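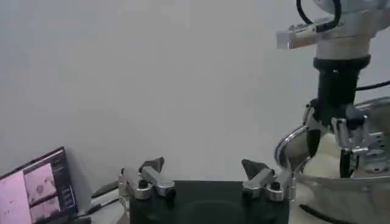 分类：居家折腾 / 墙面与涂料

Brikow 哑光内墙漆（浅灰）用后感

2021年2月17日，星期三　文：Ho-yin Yu

先交代结论，免得有人翻到底才发现我夸了一款灰色的漆：可以买，别用他家送的滚筒，色卡请当成文学作品来读。

我刷的是工作间的一面墙。原来的墙是前任租户留下的奶黄色，上面有挂过画的痕迹、挂过钟的痕迹，还有一处我至今不知道挂过什么、但显然很重的痕迹。白天看它像一块放久了的黄油，晚上开了灯，连带着屏幕上的颜色都让人起疑。我调过两次显示器的色温，又换过一次灯泡，最后才承认问题出在墙上。

颜色挑了很久。Brikow 的色卡上一共有27种灰，名字起得都很用力，有叫“退潮”的，有叫“旧信封”的，还有一个叫“星期天的沉默”。我把色卡贴在墙上看了三天，早上看一遍，下午看一遍，Bhavana Varma 来送东西，我也拉着她看。她端详了半天，说这几张是同一张吧。我说左边那张偏绿。她说哦。我们后来就聊别的去了。

最后选的叫“薄雾四号”。前三号我在店里没找到，问了店员，店员也没听说过。我猜是配色师在第四次才交上稿子。

开罐

漆是大桶装的，盖子扣得极紧，说明书建议“用合适的工具沿边缘均匀撬开”。我用的是一把一字螺丝刀，均不均匀不好说，反正撬开了，边缘也卷了，从此这个盖子再没有真正盖上过。剩下的漆我是拿保鲜膜加橡皮筋封的，看上去像一锅没吃完的汤。Brikow 家如果有人看到这里，请考虑换成旋盖，多收点钱我也认。

气味倒是不大，刚开的时候有一股潮湿的粉笔味，开窗通风一晚，第二天进屋基本闻不出来了。当然，我的鼻子一到一月就不太灵，这一条请打折参考。Simão Seixas 的说法是有点像新买的橡皮，他的鼻子比我好。

漆体偏稠。说明书说可以加少量水，“少量”没有下文。我先倒了一小杯，搅了半天，觉得还是稠，又倒了半杯，于是立刻变成另外一种东西，滚上去顺着胳膊往下流。前面那点稠其实刚刚好，滚筒蘸完在托盘上多压两下就行了。这是我用一件旧毛衣换来的知识。

遮盖力

包装正面写着“一遍遮盖”，字很大。背面写着“建议两遍，深色或黄色底墙酌情增加”，字很小。我是黄色底墙，酌情增加到了三遍。

第一遍刷完，奶黄从灰底下透出来，整面墙呈现一种晕船的人脸上会有的颜色。那天晚上我很认真地考虑过搬家。第二遍之后就像样了，只有以前钉眼的地方还看得出深浅。第三遍是心理作用居多，但既然滚筒都湿了，不刷也是要洗的，刷了也是要洗的。

两遍之间要等4个小时。说明书这一条是老实的，我手痒，第二遍提前了一会儿上，结果靠窗那一条被滚筒带起来一小块皮，只好等它干透，拿细砂纸磨平，再补。Engelbert Pichler 刷了半辈子房子，听我讲完只说了一句：“等就是等。”然后向我借走了砂纸，没还。

干了以后

这才是我愿意写这篇的原因。干透之后的浅灰非常安静，哑光做得很到位，没有那种廉价哑光漆侧着看突然冒出一片油亮的毛病。灯打上去是匀的，滚筒的接缝我蹲下来、站起来、歪着头都找过，只在踢脚线附近找到一处，而那里本来就是我跪得腿麻、开始敷衍的地方，怪不到漆头上。

颜色上，它比色卡浅。湿的时候比色卡深，把我吓了一跳，半干的时候颜色一块一块的，又吓一跳，干透以后落在一个比色卡还淡一点的灰上。要是想要那种一进门就知道“主人刷了灰墙”的效果，请往深了再挑一两档。我自己倒是喜欢现在这样，客人进来通常不会注意到墙，只会说屋子好像亮了点。Simão 问我是不是换了窗帘。我没有窗帘。

对着它干活也确实舒服。以前屏幕边上总有一圈黄，看久了会不自觉地把什么都往冷里调；现在墙往后退了一步，眼睛余光里什么事都没有发生。我花了三遍漆和一件毛衣，买到的是“什么事都没有发生”，这个价钱值不值，各人有各人的算法。

耐脏和擦洗

说明书宣称“可反复擦洗”。我试了几样。铅笔印，湿布擦得掉，擦完有一点点发亮，过一天看又不明显了。手印，擦得掉。咖啡，及时擦可以，隔夜不行，隔夜的那一滴至今还在插座旁边，我已经开始对它产生感情。黑色鞋印，得用魔术擦，可是魔术擦会把哑光擦成半光，于是你得到了一块很干净的、形状像鞋印的亮斑。

椅背磕墙的地方会留白道。这是浅色哑光漆的通病，换哪家都差不多，除非您肯把椅子挪开一点。我没挪。

同价位比较

之前在走廊用过 Dritirico 的浅灰，便宜一截，遮盖力反而略好，两遍就能交差，但干了以后发蓝，阴天走过去像走进了游泳池的更衣室。味道也重，那阵子我们都从厨房绕。Pivuvus 的我只试过小样罐，颜色最准，跟色卡几乎一模一样，手感也细，价钱也细得很，刷一面墙还能忍，刷一屋子就得坐下来跟家里人商量了。

Brikow 夹在中间。我这一桶74欧，附赠滚筒一个、托盘一个、小册子一本。托盘不错，现在种着薄荷。小册子教人怎样用灰色“与自己的空间对话”，我翻了两页，空间没有回答。

说到滚筒。它掉毛，掉得很有耐心，从第一下掉到最后一下，颜色还恰好是浅灰，混在湿漆里根本看不见，等漆干了再摸，墙上就有了胡茬。我刷完巴掌大的一块就换成了自己的 Frade 短毛滚筒，从此太平。这只滚筒我用了好多年，洗得已经看不出原来是什么颜色，手柄上还缠着一圈胶布，它是这次工程里唯一没让我操心的成员，包括我本人在内。

用量上，一桶刷我这面墙三遍还剩一个底。包装上写的涂布面积，我觉得是在一面极其光滑、从不吸水、并且态度端正的墙上测出来的。普通老墙请多备些，补腻子的地方尤其能喝。最好一次买够同一批次，Aidan Lenihan 刷书房的时候中途补了一桶，如今他那面墙有一条分界线，下午斜阳一照特别清楚，他在那儿摆了一个很高的书架。

几个零碎

美纹纸要趁漆没全干的时候撕，我等到了第二天，连着门框上原来的漆一起撕下来一条，所以现在我又有了一扇需要刷的门框。

顶角线那里请用小斜头刷，别逞强用滚筒。天花板上那道灰印我准备叫它“设计”。

第三遍干了以后，我隔了8天才把东西靠墙摆回去，说明书没这么要求，纯粹是因为懒。不过摆回去之后再挪开看，墙上确实没有粘连的印子，算是懒出来的一点数据。

打分的话，颜色和哑光效果满分，遮盖力及格偏上，包装正面那四个大字扣一点，盖子扣一点，滚筒单独拿出来扣，扣到没有为止。剩下的那点漆还在柜子里用保鲜膜封着，留着补椅背磕的白道。上周打开看过，结了一层皮，挑掉以后底下还能用。

客厅那面墙也是奶黄色的。我最近都不太往那边看。

联系编辑部 | 投稿须知 | © 2021 保留所有权利 | 返回顶部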